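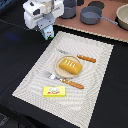
Lensa Moges wants to know whether a housewares open day is worth the trip if you already own a saucepan. She wrote this under my last report, and I have been thinking about it more than she probably intended. I already own a saucepan. I went anyway, on the 35 bus, in March, in sleet.

The Drokholm showrooms are in Grimen, past the tile warehouses, in a building with the number 2209 painted on it in figures taller than the door. You'd think that would make the door easy to find. I walked past it and asked at a tire shop, where a man pointed at the number without getting up.

Inside you get a sticker and a floor plan. The floor plan shows a café. The café is a coffee machine next to the fire exit, and the coffee is better than it deserves to be.

## The table settings

I had come for the cookware and spent most of the morning with the tables. Drokholm likes to show its things laid out, so you wander from one little household to the next feeling like a guest who has arrived before the food. The one I kept going back to had a pinkish-brown tabletop with a pale scalloped sort of trim, a black cloth next to it, and a white woven placemat set at an angle, as if somebody had left the meal in a mild temper. I've tried this at home since. At home it looks like I bumped the table.

The cookware there was gray: a pot, and a saucepan with a handle long enough to need its own parking rules. With them was a wide-rimmed bowl in creamy beige, my favorite thing on the table and the hardest to justify. I have bowls. There was also a small light-blue carton with a cartoonish figure on it, and it had more personality than all the pans together. I asked what came in it. The woman at the desk said she did cutlery.

Gray is apparently where we are now with kitchens. I asked a different person whether it would last, and he said people had stopped wanting red, in the tone you'd use for a death in the family.

## The talk

At 11 there was a talk on caring for your pans, given by someone from Benjelloun, who supply the textiles. Why the textile people were doing pans was not addressed. The advice was to let a pan cool before washing it and to stop stacking things inside other things, which rules out every cupboard I have ever had. A man in the front row asked about woven placemats and gravy. He was told to blot. He wrote it down.

## The shop

Everyone is sent out through the shop. Seconds are on the left and priced to make you feel clever — I paid 37 for a lidded pot from the Drudimdale range with a scratch I still can't find. The full-price shelves are on the right and I'd keep walking.

They wrap things in a great deal of paper. I had it on my lap all the way back on the bus, and it took up the seat beside me as well.

So, Lensa: go if you can get there before the talk. Bring a bag with proper handles, and eat first. The saucepan you have is probably fine.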